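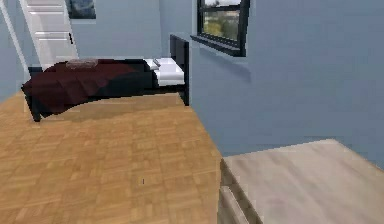
Our scene checking is being automated. What happens to the people who do it?

Flullance Community Help > Work and Jobs > Automation
Posted 2 June 2024

I work at Karkonis, at the Gilton office. We build simulated houses that other companies use to train and test home robots. Mostly bedrooms, some kitchens. My job title is scene checker. I open a room, look at it from several camera positions, and decide if it can go out. If a blanket has sunk into the mattress or a lamp is hanging in the air, I move it or send the room back with a note. I have been doing this for four years and I like it more than I expected to.

Last fall the company started using a program called Pan. It fills the rooms by itself. You give it an empty bedroom and a list of objects and it puts them down, then runs the physics so that things settle. Before that, two people on our team did the placing by hand. They now write the rules that Pan works from. One is happy with this and the other is looking for another job.

Now they want Pan to do the checking too. The plan is that it scores every room and a person only sees the ones with a low score. In the trial it went through 1602 rooms and sent 88 of them to us. My lead says that nobody is being let go and that our work will be "more interesting." I don't know what to make of that. My questions are:

1. Has anyone been through this kind of change in a checking job? What did your days look like afterward?
2. Is it reasonable to ask for a different title or more pay if I only get the hard cases?
3. What should I be learning right now?

I should say that the rooms Pan passes are mostly fine. That is part of what bothers me. I go through a batch and there is nothing to fix, and then I come to one and can't tell if it is wrong or if somebody wanted it that way.

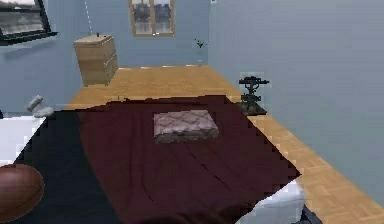 Shoes are a good case. A shoe lying on its side up by the head of a bed would be a mistake in a furniture catalog. In a room meant for a robot that picks things up, it could be just what the customer ordered. Pan scores it on whether it is touching something and whether it is stable, and that's all. When I did every room, I had the order sheet open and knew what the customer was after. In the new setup the order sheet isn't linked to the flagged rooms. I have asked about it and was told it is on the list.

Any advice is welcome. I would prefer to hear from people who have done this sort of work.

3 answers

Answer 1 (marked as helpful by the poster)

I was a checker for nine years, first on printed labels and then on scanned forms, and the forms job went through this exact change. I can tell you how it went there. Your place may be different.

The first few months were easier. The volume dropped and everybody was relaxed. Then the volume of finished work went up, because the point of the software was to take on more customers, and the hard cases went up with it. By the end of the year I was looking at as many forms a day as before, only now every one of them had a problem. It was tiring in a way that was hard to explain to a manager. When you check everything, the good ones are a kind of rest. You look, it's fine, you go on. Take those out and you are making decisions all day.

So on your question 1, expect the work to get heavier per item, and say so early. We asked for a lower daily target when the software came in and we got it. The team across the hall waited until October to ask and were told that the target was already in the budget.

The second thing is that you stop seeing what normal looks like. I noticed this in myself. After some months of only bad forms I started finding fault with good ones. What helped was mixing. We had the system send us a batch of passed forms every week, picked at random, with no mark on them to say they had passed. It kept our eyes right and it also caught things the software was missing. In our case it turned out to be a whole type of form it had been waving through. I would ask for this before anything else. It costs the company very little and it gives you something to show.

On question 2, yes, ask. But bring the new job description in writing and do it after you have been doing the work for a while. I asked too early and was told to wait and see. When I came back with notes on what I had decided and why, the talk went differently. I got a grade, and a small raise, though less than I wanted.

The order sheet thing would worry me more than the title. You can't judge a case without knowing what was ordered. Until it's fixed, I would write "no order information" on every room where it matters. Somebody will get annoyed and fix it.

Answer 2

Learn Python. All of these jobs are going away, and the people who write the rules are the ones who stay. There are free courses everywhere. You can pick up enough in a summer.

Comment from the poster: I have started a course. The rules at our place are written in a form with menus though, so I am not sure how much it will help with that part.

Comment: It will still help.

Answer 3

I don't do checking but I am on the other side of it. I set up automatic scoring for warehouse pictures, so I have been the one bringing the software in.

What your lead told you is probably true as far as they know. When we start a project, the plan is usually that the checkers stay. What happens a year later depends on whether the checkers' decisions are being used for anything. If you look at a flagged room, fix it and close it, and nobody keeps a record of what you changed, then from the outside it looks like a small cleanup job. If your decisions are saved with a reason and go back into the scoring, you are part of how the system works and it is much harder to cut you.

Ask what happens to your notes. At one site we had nearly 2000 comments from checkers sitting in a free text box that no one had ever read. Good comments, too – people had written down exactly why something was wrong. We turned the most common ones into a pick list and the scoring improved more from that than from anything I had done.

I also think the number the score is cut at should be something your team has a say in. It is often set by a person like me, on the basis of how many cases the team can get through in a day. That is a staffing decision, and it has little to do with quality. If 88 was the number that came to you in the trial, find out if that is how many were doubtful or how many somebody thought you had time for. Those are different things and the people in the meeting may not have noticed.

For learning, I would start with how the scoring works in your own tool. You don't need to be able to build it. Find out what it measures and what it leaves out. You already know two of the things Pan measures, contact and stability. Make a list of what you look at that isn't either of those.

Comment from the poster: Thank you. I asked about the 88 this morning. It was a fixed cutoff, set before the trial was run. I have also asked for the random batch that the first answer describes and they said yes to a small one, starting with the bedrooms. No news on the order sheets.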